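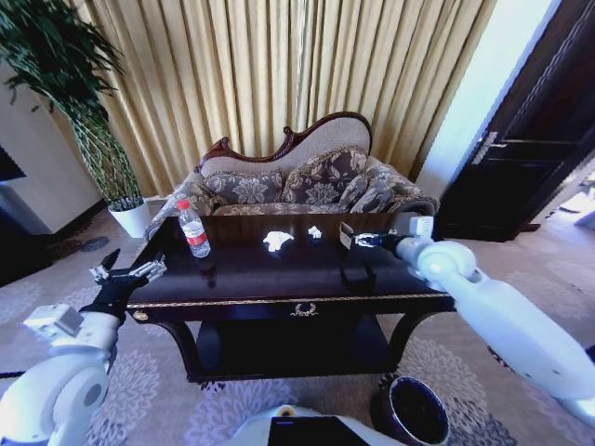

The invitation to the Drandbridge Furniture Fair promised "a living heritage of fine domestic making", which is a lot to ask of a converted bus depot with one working radiator. I went because I write about furniture and had missed the previous two, and because the ticket was free to trade visitors. Everyone else paid at the door and was given a tote bag.

The main hall had been laid out as a string of living rooms, carpet and all. The theme this year was the return of the formal table. Dark gloss, curved legs, gilt trim, a wreath or a shell stuck on somewhere: the sort of thing my grandparents kept for visitors and which I had assumed was gone for good. According to the catalogue there were 302 pieces on show, and I would say a good half of them were trying to look like they came from a much larger house.

Pesonen had the biggest stand and the most confident prices. A coffee table in their new range is £2919. I asked what was under the finish and was told it was "a traditional construction". I asked again and was handed a brochure. The brochure says "traditional construction" as well, in italics. When I got down and looked underneath, the rails were held with screws and metal brackets. There is nothing wrong with a bracket, and plenty of decent tables have them, but I wouldn't expect to pay that much for one.

Hurkora, in the far corner by the tea bar, were selling something similar for £400 and made no claims for it at all. The gilt was paint and they said so. The drawer stuck on the first one I tried and ran well on the second.

The afternoon talk was given by Sarkametti, who make lacquers and polishes, on caring for a high-gloss top. Most of it was sound: soft cloth, very little water, keep it away from the radiator (no danger of that in Drandbridge). Then came the claim that their new coating never shows a ring. Someone near the front asked whether it had been tested with a hot mug. We were told testing was "ongoing", and the next slide came up rather quickly.

My own view is that a shiny dark top shows every speck of dust by teatime, whatever you put on it, and that people who buy one should know this beforehand. I didn't hear it mentioned on any stand.

Parking is behind the depot and fills early. The fair is back in June, supposedly with more radiators. If you are after a table, take a torch and look at the underside before you ask the price.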